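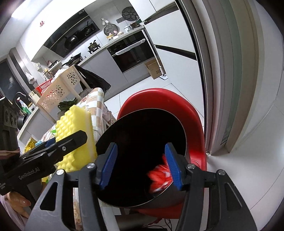

Frying pan and sponge, with a red chair behind.

Zismont Tenant Rights Clinic: Spring Project Report
April 4, 2021

Our team spent the semester on one question: what happens when a renter in Zismont gets an eviction notice and has no lawyer? We loved this project! None of us had set foot in a housing court before, and by the end we were arguing about service of process over lunch (and enjoying it).

We began with the paperwork. The court let us read 800 closed files, all with the names removed, and we sorted them by type of notice, whether the tenant filed an answer, and how the case ended. Default judgments were everywhere. In many of those files the tenant had written something on the back of the summons, sometimes a really good defense, but it was never filed as an answer, so the judge never ruled on it.

That sent us straight to the answer form itself. It runs to five pages and uses the word "heretofore" on the first one. We rewrote it in everyday English, got it down to two pages, and tested it with tenants at the Brulel Street legal desk and at the Khoo Library walk-in hours. 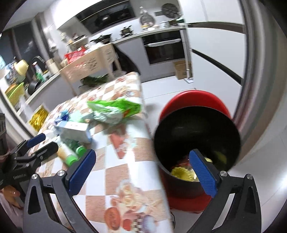 Khoo Library wrote back that the new form was easier to read but still left out the fee waiver, and that most people who come to the desk ask about the fee before anything else. Great catch! We moved the waiver box to the top of page one, and the second round of testing went much more smoothly.

We also built a deadline calculator in Flusta, the form tool our law school uses. It handles four kinds of notice so far. Court holidays still trip it up, and the subsidized housing rules need a lot more work. The next group picks it up in July, and our notes on the holiday problem are in the shared folder under "calendar fixes."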